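Fujimoto folding kit from Lodeck, two months in

I bought the Fujimoto in March, after Alby Baxter let me play with his for an evening and I went home wanting one badly. It's a gripper, a wrist camera and the folding software, all sold by Lodeck for $439. You bring your own arm (mine is an old Gado that used to sort screws).

Setup took me one long afternoon. The cable guide is great, the calibration page is not - I ended up emailing support, and Minoru Kuroda wrote back before dinner with a fix that worked the first time. Nice guy!

T-shirts are easy for it. Towels too. What I really wanted to know was how it would do with ribbed, gathered stuff, so I've been giving it this orange-red thing over and over on a plain white surface. The cloth is thin and smooth in one part and bunchy in the other, and the ribbed folds stand up between the fingers like little tubes. 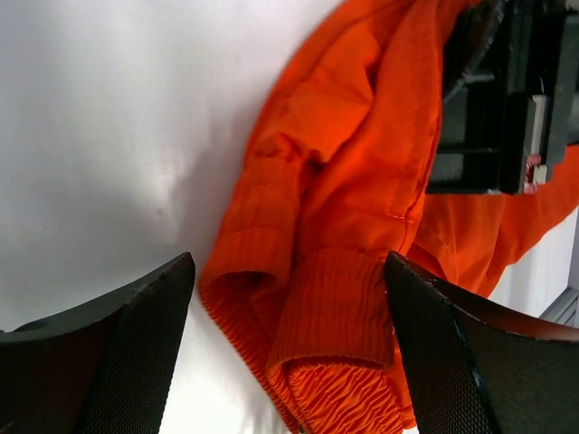 What I like, what I don't

The fingers have a fine texture on them and I haven't had a single snag. The software saves up to 2000 grasps, so you can go back and see which ones you'd have done differently. I'm at 214 and already hooked.

On the minus side, it's slow with anything gathered, and it can take the edge of a fold for a hem. The fan is loud too. And why is the spare finger set a separate order?

Four stars from me. If you only own towels, get the cheaper Prulico and save your money.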